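Communiqué de presse

Hosport, le 12 février 2026

Zedeten présente sa collection de printemps et ouvre les portes de sa maison de Skustow

C'est toujours avec un petit pincement au cœur que nous refermons l'hiver chez Zedeten, car c'est la saison des essais, des nuanciers étalés partout et des longues discussions autour d'un gris que l'un trouve trop bleu et l'autre pas assez. Mais c'est aussi avec beaucoup de joie que nous vous annonçons la nouvelle collection de décors pour la maison, disponible dès le mois de mars chez nos revendeurs. Elle compte 38 nouveautés, qui viennent rejoindre un catalogue de 393 références pour les murs, les sols et les plans de travail.

Le fil conducteur de cette année tient en deux familles, la pierre et le bois grisé. Nos clients nous demandent depuis longtemps des marbrures plus douces, moins veinées que les grands classiques blancs et noirs, et qui s'accordent avec les murs clairs de leurs cuisines et de leurs salles à manger. Les beiges prennent donc une place qu'ils n'avaient jamais eue chez nous.

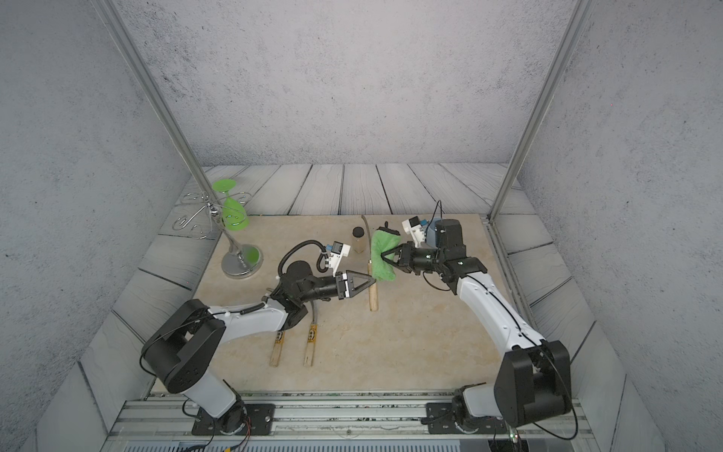
Beige marbré au centre, gris moucheté aux murs, planches grises au sol.

« Le beige a longtemps eu mauvaise réputation, et je dois avouer que j'y ai contribué, sourit Ronja Solberg, directrice de la création. Quand je suis arrivée, je voulais des couleurs partout ! Et puis j'ai emménagé dans un appartement orienté au nord, j'ai vécu avec un plan de travail couleur sable, et j'ai compris ce que cette teinte pouvait faire à une pièce en plein mois de janvier. »

Les gris minéraux, eux, poursuivent leur chemin. Le grain a été retravaillé avec la maison Hiebert, notre partenaire graveur, pour que le moucheté reste discret sur un grand pan de mur et garde du caractère quand on s'en approche.

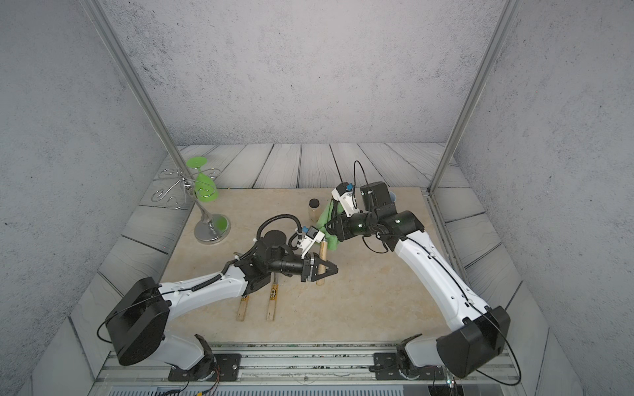 Cette collaboration avec Hiebert a demandé de la patience des deux côtés. Plusieurs planches d'essai ont fait l'aller et retour entre les ateliers avant que tout le monde tombe d'accord, et nous remercions chaleureusement les équipes pour leur bonne humeur, même aux heures tardives. Le résultat se décline en mat et en satiné - le mat ayant, il faut bien le dire, la préférence de presque toute la maison.
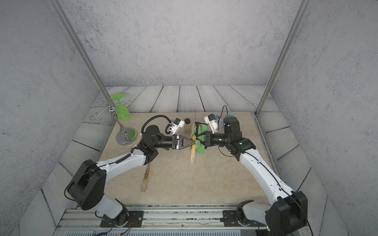 Texture marbre beige sous deux bras blanc et noir.

La collection sera distribuée dans 463 points de vente. Les échantillons pourront y être empruntés pendant deux semaines, le temps de les poser contre un mur, de les regarder le matin puis le soir, et de demander leur avis aux voisins si le cœur vous en dit. Un livret de conseils accompagne chaque échantillon, avec des idées d'associations et quelques recommandations d'entretien.

En mars également, notre maison de Skustow accueillera le public pour des ateliers consacrés à l'art de la table et à l'aménagement des petites cuisines. On y parlera de lumière, de rangement, de verres à pied et de vaisselle dépareillée, et il y aura bien sûr du café et des gâteaux. L'entrée est libre, l'inscription souhaitée.

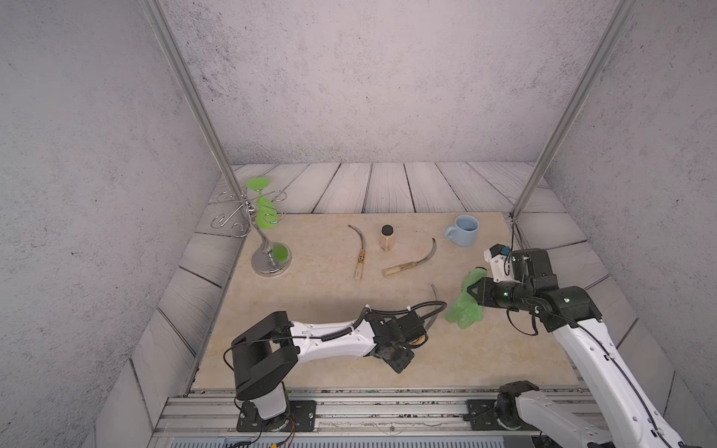
Porte-verres chromé à crochets en S, sur plateau beige à motif marbre.

À propos de Zedeten
Installée à Hosport, la maison Zedeten dessine et édite des décors pour l'habitat. Elle travaille avec un réseau de revendeurs indépendants et reçoit les particuliers comme les professionnels dans son espace de Skustow.

Contact presse
Les demandes de visuels, d'échantillons et d'entretiens avec Ronja Solberg sont à adresser au service de presse de Zedeten, à Hosport.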